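Can a robot do my chores yet?

Frequently asked questions, kept by Kirsten Kennedy for the Maltum home automation pages. Last gone over in May.

Can I buy a machine that tidies a room?

No. You can buy one that vacuums a floor, and one that mows a lawn. Picking things up and putting them where they belong is still mostly lab work.

What about a shop floor?

Better, if the parts are all the same and arrive the same way up. At Drurunthorpe the Clindance line packs one size of carton all day and does it well. Malachy Dolan runs it and still keeps 2 people on the shift for anything that comes in bent or mixed.

Why is sorting bottles so hard? A child can do it.

A child can feel when a bottle is slipping. Most grippers can't. Clear plastic is also hard for a camera to make out, and a used bottle may be dented, capped or uncapped, with or without a label. Thin bags are worse - they fold, cling and hide whatever is under them.

What does a job like that look like up close?

Clearing bottles off a table into a lined container is a fair test.
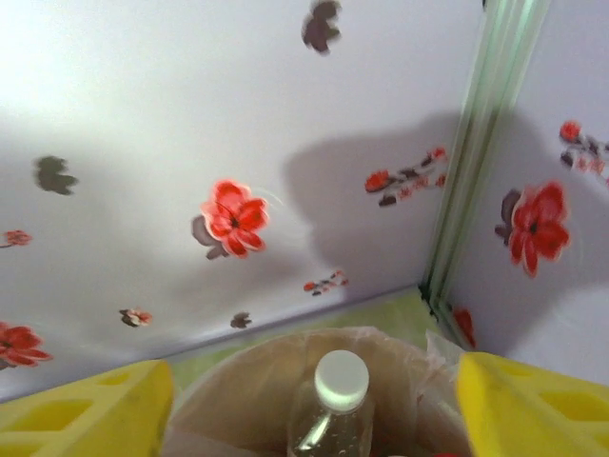
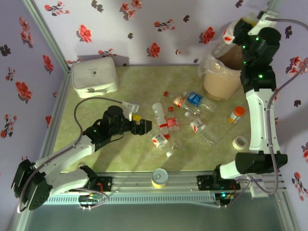
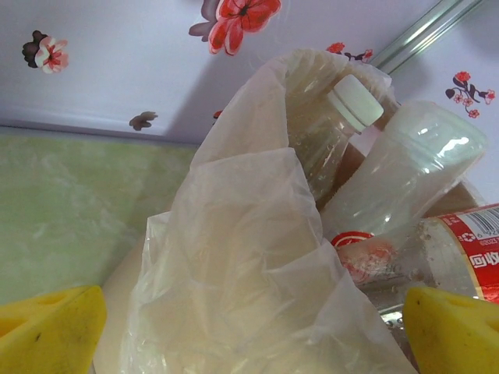

How fast are they?

Slow. In our own trial with Kim, our two-armed test setup, clearing 17 mixed items took 4 minutes on a good run. I can do it in well under one. Speed matters less if you are out of the house, but then you need to trust it with nobody watching, and I don't yet.

Do two arms help?

Yes, for anything where one hand has to hold a thing steady or keep a bag open. They also get in each other's way, and there is twice as much to set up.

How often does it go wrong?

We logged 50 tries at putting a bottle in a bag and stopped the arm by hand several times. A snagged bag was the usual cause.

Should I wait before buying a dishwasher?

No. Buy the dishwasher. You will still be loading it yourself for a good while.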